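Kartons auf dem Tisch: Maße vor Optik

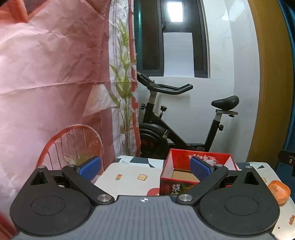 Seit Juni läuft der Versand meiner Ersatzteile über einen einzigen Tisch, und der steht mangels Platz vor dem Heimtrainer. Gepackt wird auf einer hellen Unterlage mit aufgedrucktem Eis am Stiel und Brotscheibe, darauf kommt der Karton. Die rote Sorte ist innen weißlich, der Boden braune Pappe. Auf dem Braun sehe ich kleine schwarze Schrauben schlechter als auf Weiß, deshalb lege ich dort ein Blatt Papier ein.

Bestellt habe ich bei Goossens, Innenlänge 264 mm. Die Kartons von Veltia waren 3 mm kürzer — zu wenig für die Führungsschienen, die ich diagonal nicht hineinbekomme.

Reihenfolge beim Packen: Papier, schwere Teile, Zwischenlage, Kleinteile im Beutel, Lieferschein. Zwei Lagen reichen, bei drei wölbt sich der Deckel. Justinas Kairys klebt den Boden zusätzlich quer, ich nur längs. Bisher kam von beiden Varianten keine Sendung offen an.

Offen ist noch das Klebeband. Die Rolle von Jidix haftet gut, reißt aber schräg ab. Huderska liefert erst nächsten Monat.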